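4.2 The big table

I'll be upfront that I didn't plan to write a whole section on one piece of furniture. The study was supposed to be about desks, and the big white table in the open area at Suvley was where I put my coffee while I took notes on desks. Then I started reading the notes back in June and the table was on every other page, so it gets its own heading.

A bit of background first. Suvley moved its Sitby staff onto a single floor and ordered new furniture for the lot, mostly from the Trotby range. The desks came with drawers and screens and a little tray for pens. The table came with nothing. It has no drawers, no assigned seats and no sign telling anyone what it is for, and people took to it right away! My diary notes for the floor come to 328 entries, and I coded every one of them by where the activity started and where the stuff ended up afterwards. (The coding sheet is in Appendix B, and yes, I changed it halfway through. Section 3.4 explains what I did with the early entries.)

I was interested in what a white finish does to people's habits. On a wood-grain desk a pencil mark or a scuff just sort of joins in with the pattern. On white you see it, and then you keep seeing it. Fine lines get noticed, and so do specks that I'm sure would have lived happily on a brown desk for years.

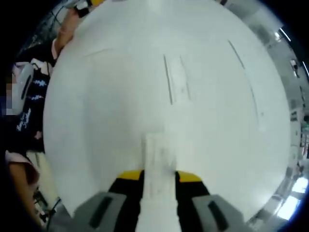
Figure 2. White surface at Suvley with thin dark lines and a few small gray specks.

Müzeyyen Öztürkmen, my co-observer, kept a separate log of cleaning, and we compared notes at the end of each morning. She found that people wiped the patch directly in front of them and stopped there. I had written down the same thing in different words, which was reassuring. Neither of us saw anyone walk around the table to wipe the far side, and when we asked about it in the interviews we mostly got a shrug. One person told me the middle "belongs to the cleaners." I like that phrase and I've used it as a code ever since. 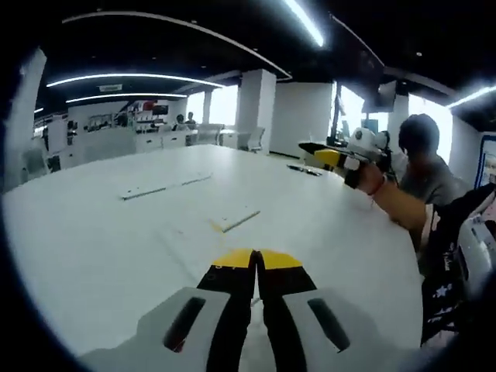

Small things were harder to code than I expected. My first version of the sheet had one box for "item on table," and that lasted until I tried to use it on a real morning. Take the three thin dark sticks lying well apart on the white top — two of them have faint pale sheets of paper under them and the third, toward the far edge, is further back on its own. Is that three items, or five, or two little sets and a stray? I went with sets in the end. If a thing is lying on a sheet of paper I code the pair as a single placement, and anything by itself gets its own line. Müzeyyen would have split them all, and our disagreement shows up in the reliability scores in Table 5, where small items do noticeably worse than bags and laptops.

The other headache was deciding when something counts as left behind. A pen that has been put down for a moment and a pen that has been forgotten look exactly the same, so I can't code it from one look. We settled on a rule of two checks: an item is "left" if it is in the same place at 2 in the afternoon as it was at the morning round, with its user gone from the table. It's a crude rule. It misses anything forgotten after lunch, and it catches people who are just in a very long meeting. 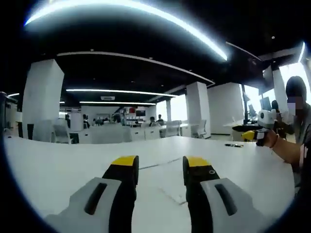 Tatlı, the pilot site, used the same rule with smaller tables, and I should say that the numbers don't transfer neatly. Staff there could reach right across. At Suvley an outstretched arm gets you partway and then you have to get up, which I suspect matters a lot more than tidiness or manners. I'd love to have tested that properly with two table sizes on one floor, but the budget said no.

Where the table stands probably matters too. It has desks beyond it and daylight coming from the windows, and anyone working at it has the rest of the office as a backdrop. 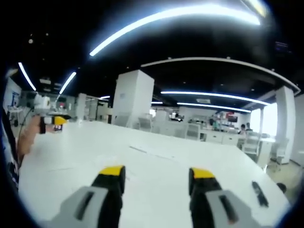
Figure 3. The shared table at Suvley, with white desks, pillars and bright windows behind it.

I went in thinking the open position would make people tidier — you're on show, after all. The interviews pulled the other way. Several people said they treated the table as a kind of landing strip, somewhere to put things on the way to their own desk, and being able to see it from their chair made them relaxed about leaving stuff there. I come back to this in Section 5.1 along with the desk results.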